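Why Is Snow White?

A page for curious people aged seven and up
December 2020

Pick up one snowflake on a dark glove and look at it really closely. Quick, before it melts! It isn't white at all. It's clear, like a tiny window. So how can a whole field of clear snowflakes be so white that you have to screw your eyes up to look at it?

It's one of our favourite puzzles, and the answer works for clouds, salt, sugar and the froth on top of a hot chocolate too.

First, some light

Sunlight looks plain, but it is really a mixture of colours. You've seen them come apart in a rainbow. Red, orange, yellow, green, blue and violet all travel together, and when they reach your eyes together, your brain says "white".

When light lands on something, a few different things can happen. It might go straight through, as it does with a clean window. It might get soaked up, which we call being absorbed. Or it might bounce off again.

A ripe tomato absorbs most of the colours and bounces the red ones back to you, so you see red. Grass bounces back plenty of green. A lump of coal absorbs nearly everything, so hardly any light comes back and it looks black. And a white thing? It bounces back all the colours, and it sends them off in every direction. That messy bouncing is called scattering.

Back to the snow

Snowflakes are made of ice, and ice lets light through. But each time light crosses from air into ice, or from ice back into air, a little bit of it bounces off the edge and the rest bends. One snowflake has lots of edges. A snowy hill has more edges than you could ever imagine, all pointing in different ways.

Think about the path up Ancombe Hill, just outside Hatley. It has 219 steps, and after a good snowfall you can't see a single one! Light going into that snow pings from flake to flake to flake, and most of it comes back out of the top. None of the colours gets left behind in any great amount, so they all come out mixed together, as white as they went in.

If you dig a deep hole in thick snow and peer inside, it can look a bit blue. The light down there has gone through a lot of ice, and ice absorbs a tiny bit more red than blue. You need plenty of ice before you notice — that's why big glaciers look so beautifully blue and the ice cubes in your drink don't.

Clouds and froth

Clouds are made of water droplets (and sometimes bits of ice), floating in the air. Water is clear, but there are so many droplets that they scatter the light just as snow does. When a cloud is very thick, less light gets through to the bottom. That's why rain clouds look dark from underneath. If you flew over the top of the very same cloud, it could be dazzling!

Froth is the same trick turned inside out. Instead of drops of water in air, you have bubbles of air in water. Washing-up bubbles are white in a heap even if the liquid in the bottle was green.

Try it yourself

You will need a few clear ice cubes, a clean tea towel, a rolling pin, two dark plates and a grown-up.

Put one ice cube on the first plate. Wrap the others in the tea towel and ask your grown-up to help you bash them into little bits. Tip the bits on to the second plate. Which one looks whiter?

Now drip a little cold water over the crushed ice. It goes greyer and clearer straight away! The water fills up the gaps where the air was, and light doesn't bend nearly so much going between water and ice. Fewer bounces, less white.

You can do something similar with sugar. Look at a few grains through a magnifying glass and you'll find see-through little blocks. Look at the whole bowl and it's white.

Words to remember

Absorb: to soak up light.
Reflect: to bounce light back.
Scatter: to send light off in lots of directions.
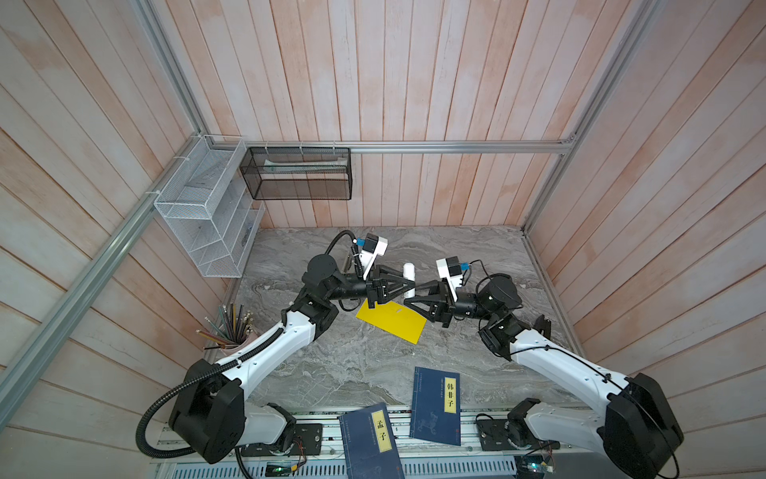 White things aren't all made of ice and air, of course. White paint and white paper also scatter every colour of light back to you, and white paint usually does it with a very fine powder mixed in. Black things do the opposite and keep most of the light for themselves, so the two look very striking side by side, like the small white bottle and the black grippers around it. There's a faint dark line of print along the bottle as well, and you can pick it out for the same reason: less light comes back from the dark parts than from the white. Have a look round your kitchen tonight and see how many white things you can find. Which ones do you think would be clear if you could zoom right in?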